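# Chapter 6: Gathering Demonstrations

A learning system that copies human work needs human work to copy. Before any training can start, someone has to steer a robot through the task many times while the cameras and joint sensors record. Each recorded attempt is called a *demonstration*. In this chapter we follow a set of 759 demonstrations from planning to final check.

The set was planned by Eglė Lill and Walter Sotelo for a household project named Grulum. Lill wrote the task list and Sotelo ran the recording sessions. Their notes are quoted in several of the worked problems, and the full task list is in Appendix B.

By the end of the chapter you should be able to:

- write a task instruction that 2 operators will carry out in much the same way
- choose camera positions for a given task
- decide when a failed attempt should be kept
- split a set by room, so that test rooms never appear in training

We begin with camera placement. A head camera shows where the arms are in relation to counters, doors, and floor. It is poor at showing contact, and fast motion of the head can blur it. A wrist camera shows the fingertips and whatever is between them, but much of its view may be filled by one surface. Most household sets record both, and the streams must share one clock. In the Grulum set a gap of more than 10 milliseconds between streams was marked as a fault.

Section 6.1 covers these timing checks. Section 6.2 deals with rooms. A kitchen gives the system shiny surfaces, narrow spaces, and many small objects on a counter, and each of these changes what the cameras record. Keep the three views below in mind as you read both sections, and note which parts of the arms each camera can see. 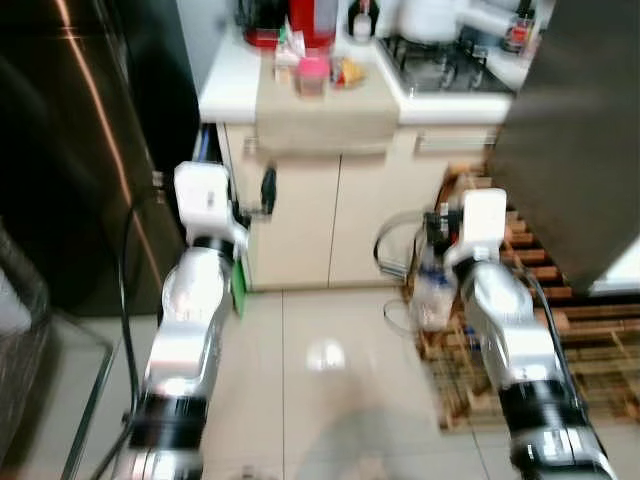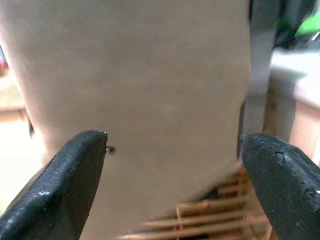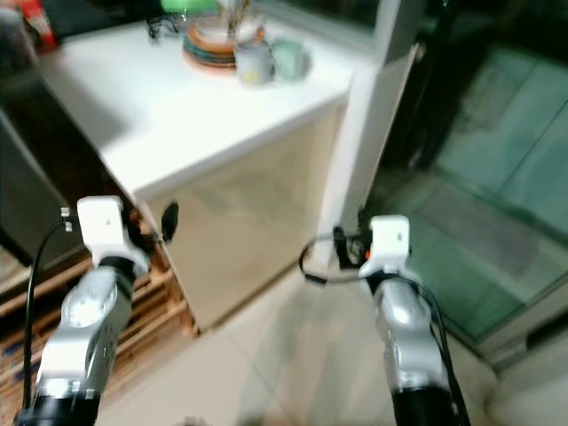
**Figure 6.1** Views recorded in one home. First and third: head camera, with both arms and a kitchen cabinet. Second: wrist camera, with the two gripper fingers and a pale object at close range.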